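4.2 Daily routines and the choice of walking aid

The second group of answers concerns the moment in which a person decides to take a walking aid or to leave it. In the interviews this moment was often described as small and not important, but when we asked for more detail, the participants had a lot to say. Most of them own more than one aid. They keep one stick near the front door, another in the car, and sometimes an older one in the bedroom which they do not want to throw away. The choice between them depends on the weather, on the length of the trip, and on who will be there.

Inside the home the situation is different. Many participants do not use any aid in their own rooms. They move from one piece of furniture to the next, with a hand on the back of a chair, the edge of a counter or the wall. Hawthorne calls this habit "touch walking" in her earlier study of older tenants in Indham, and we keep her term. In our material, touch walking was reported in the kitchen and the hallway more than in other rooms. Several people had arranged their furniture for this purpose over many years, and they noticed it only when a relative moved something.

The diary part of the study gives a more exact view. The participants wrote down each change between walking with an aid, touch walking and free walking, and this gave us 3,107 entries in total. Around 70 percent of them were made before noon. We think that this is partly an effect of the method, as people told us that they were tired of writing in the afternoon. The entries from the evening are short and often contain only one word. For this reason we do not compare the times of day in a statistical way.
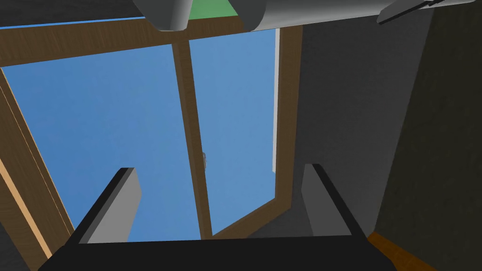
Figure 3. Still from a computer-rendered simulation: two-finger gripper, open, and a window with a brown wooden frame.

A further point is the feeling that is connected with one special object. When a participant spoke of a favorite stick, the reasons were seldom technical. One woman from Jekthorpe preferred a stick that was too short for her, and she knew it, but the handle had taken the form of her hand and she did not like to start again with a new one. A man in the same town used his late brother's stick on Sundays walks only for several years, and later for every walk. Schmieder describes a similar attachment to reading glasses and kitchen tools. He suggests that the advice of a therapist should begin with the object that the person already likes. Our interviews support this suggestion, although we must add that in 2 cases the favorite stick was not safe anymore and the tip had to be replaced.

It is also necessary to mention the new routines which participants tried during the study. The diary asked them each week in June to change one small thing and to keep it for the full week. Some placed the stick on the other side of the door. Others sat down to put on their shoes, or rested for a few minutes before they carried the shopping upstairs. The changes that lasted were mostly those which were joined to an older habit, such as making the morning tea. The changes that needed a reminder on the phone were given up early.

The Kidano questionnaire, which we used at the start and at the end, does not ask about touch walking. A person who crosses the kitchen with one hand on the counter has to answer either "with aid" or "without aid", and our participants solved this problem in different ways. We return to this question in Section 5, where we propose a third answer and discuss its wording.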